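December 11, 2019

Towel day again. I've been staring at the same fold since breakfast and I think I could draw its depth map from memory.

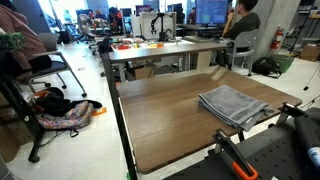 Evangelia Raptis reckons the planner is fine and I should stop picking on it. Her view is that every bad grasp this week started in perception, that the segmentation hands over a lumpy mask and the planner does its honest best with a lumpy mask. Which is a very planner-author thing to say, but I went through the logs after lunch and, ugh, she has a point.

So, what I found. The corner detector loves a corner that hangs over a table edge. It scores those sky high, since there's a lovely jump in depth behind them, and then the grasp sampler throws nearly all of them out for being too close to the edge keep-out zone. So we burn through 800 samples, keep 15, and most of those are on the boring middle of the top layer where you'd pinch one ply if you were lucky. No wonder it looks like the thing is dithering! It's dithering because we told it to.

I shrank the keep-out zone in the config and replayed the bags from April through it (the old Wistau recordings, bless whoever labelled them properly). Much happier. The sampler finally favours the overhang, and the approach vectors come in from the side instead of straight down. Two of the replays still went silly, both on shiny tabletops where the reflections punch holes in the depth and the hole filler invents a sort of ramp. I'm pretty sure that's the filter from Psarras and not ours, but I'll have to prove it before I go grumbling to anyone.

Also lost a good chunk of the afternoon to the transform tree. Tivport publishes the camera pose with its own clock and Utine stamps everything on arrival, so the two disagree by just enough to smear a moving cloud. I'd been blaming calibration for that smear, and even recalibrated on Monday, for nothing. Grr. Put in a little check that yells in the console when the stamps drift apart, coloured bright red so I can't pretend I missed it.

Evangelia wants the keep-out change behind a flag until we've tried it on the real arm, fair enough. I've called the flag edge_brave, which she hates.

Still to do: write the test for the ramp thing, tidy the launch file, answer that email about the gripper driver. Leftover curry for tea and an early night.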